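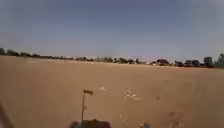
Open ground under a clear, hazy sky.

Zadcombe Land Office
Dust and Bare Ground: Frequently Asked Questions

The Land Office receives many inquiries from owners and tenants of unpaved lots. The answers below apply to all parcels within the Zadcombe district, including the Rindeck and Fraser additions. They do not apply to working farmland, which is covered by a separate set of rules.

Who is responsible for dust that leaves a vacant lot?
The owner of record is responsible. If the lot is leased, the owner and the tenant may agree in writing that the tenant will carry out the work, but the office will continue to send all notices to the owner.

Do I need a dust control plan?
A plan is required for any parcel with more than 1,600 square yards of exposed soil. Smaller parcels do not need a plan unless the office has upheld a complaint against them. Grading or clearing a lot of any size requires a separate ground permit.

What should the plan contain?
The plan should include a sketch of the parcel, the method to be used to hold the soil in place, the name of the person who can be reached during high winds, and a statement of how vehicles will be kept off the treated area. The sketch does not need to be drawn by an engineer. It should show property lines, gates, and the nearest homes.

Which methods are accepted?
The office accepts gravel cover, wood mulch, planted cover, and approved soil binders. Watering alone is accepted only as a short-term measure during permitted work. Used motor oil may not be applied to the ground under any circumstances.

Is Sunness an approved soil binder?
Yes. Sunness may be applied on level ground in the district. Applicants should attach the product sheet to the plan and state who will apply it. It may not be used within 30 feet of a ditch, well, or storm drain.

How deep must gravel be?
Gravel must be laid to an even depth of at least 3 inches. Where the lot is used for parking, the depth is 4 inches, and the entrance must be surfaced so that soil is not carried onto the street.

May I leave native plants in place?
Yes, and the office encourages it. Established plants hold soil well and need little care. Weeds listed in the district weed notice must still be removed. Mowing is preferred to disking wherever fire rules allow it.

When is the best time to seed a lot?
Most owners in the district seed in November, ahead of the winter rains. If seed fails to take, a temporary cover must be put down until the next planting season. Please tell the office in writing if this occurs.

How long does review take?
The office will respond within 30 days of receiving a complete plan. A plan with missing pages or an unsigned form will be returned, and the review period will begin again when it is resubmitted.

What happens after a complaint?
An inspector visits the parcel and records the findings. If the complaint is upheld, the owner receives a notice with a date by which the work must be done. An owner who needs more time should ask before that date has passed. The name of the person making the complaint is not shared with the owner.

Can I appeal a notice?
Yes. Appeals are made in writing to Nisreen Tannous, Hearings Officer. Work required by the notice is paused while the appeal is under review, except where the office finds an immediate risk to traffic.

Does the plan transfer when I sell the property?
No. A new owner must file a change of ownership form and either adopt the existing plan or submit a new one. Fees already paid are not refunded to the seller.

Whom do I contact with a question about my parcel?
Please write to Peadar Ó Conaill, Ground Permits, at the Zadcombe Land Office, and include the parcel number. The public counter closes at 4 p.m.

Contact | © Zadcombe Land Office | Back to top

This site uses cookies to remember your settings. By continuing to use the site, you agree to their use. Accept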